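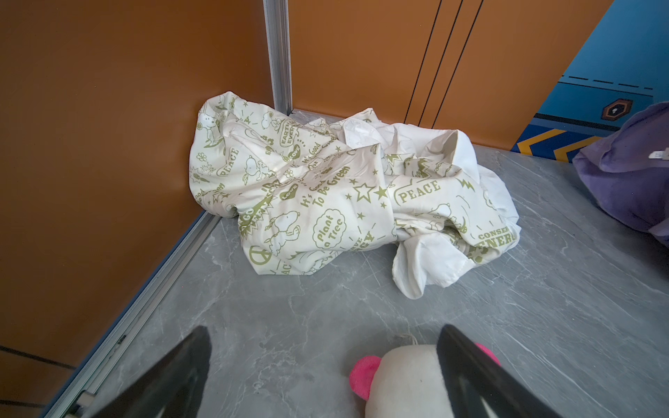
Figure 3. White fabric with olive-green print, bunched on a gray marble-patterned floor.

4.2 Complaints before and after the change of spawn points

In the first version of Pultgate, a player who was killed came back at the point closest to his team's base. The rule is simple, but on small maps it lets the other team wait near this point and kill the same player again. Players call this "camping the door". The patch of September 14, 2005 replaced the fixed points with a choice among several points, made by the server at the moment of return. In this section we ask if the complaints on the public forum changed in amount or in kind after the patch.

We collected 2928 forum messages, written by 231 different accounts. Messages that only quoted another message were removed before this count. Each message was read by one of the authors and received one main label: spawn points, weapons, connection, conduct of other players, or other. For 200 messages, chosen at random, a second reader (T. Laitinen) gave labels without seeing the first ones. The two readers disagreed mostly between the labels "spawn points" and "conduct of other players". This is understandable. When a player writes that the enemy team is waiting at the door, he may blame the map or he may blame the people, and often he blames both in the same sentence.

Before the patch, the label "spawn points" was the most common one, and most of these messages named the map Fandside. This map has a long yard with one exit, so the fixed rule was felt there more strongly than elsewhere. On Dalovar, where the base has exits in all directions, the old rule was almost never mentioned.

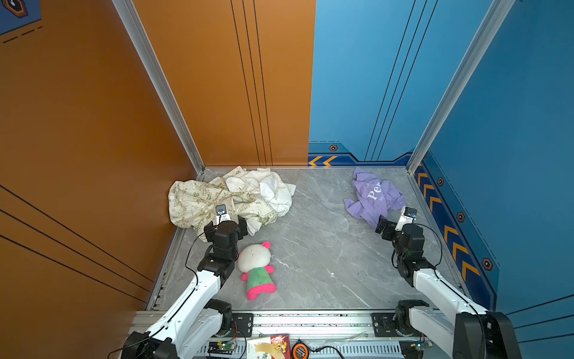
Figure 4. Workspace with orange and blue walls and a gray marble-patterned floor.

After the patch the complaints about Fandside became fewer, and they stayed few until the end of our collection in November. However, a new kind of complaint appeared. Some players wrote that they now returned to the game without knowing where they were, and that they lost several seconds looking for their team. We had no label for this and first placed these messages under "other". On the advice of S. Bassey we read them a second time and moved them to "spawn points", and the results in this section use the corrected labels.

The new complaint came mainly from accounts that had written often before the patch. We think that experienced players had learned the way from the fixed point to the center of the map – they could walk it while typing to the team – and this knowledge lost its value in one day. Accounts that wrote for the first time after the patch did not mention the problem, with a few exceptions on Mridha, the largest map.

We should be careful with this result. A forum is not the whole group of players, and a person who is satisfied has little reason to write. We also had no access to the server logs, so we cannot say how often the same player was killed at his point of return before the patch, or if the number became smaller after it. Our data show only what was written. The question of play time per account is treated in section 4.3.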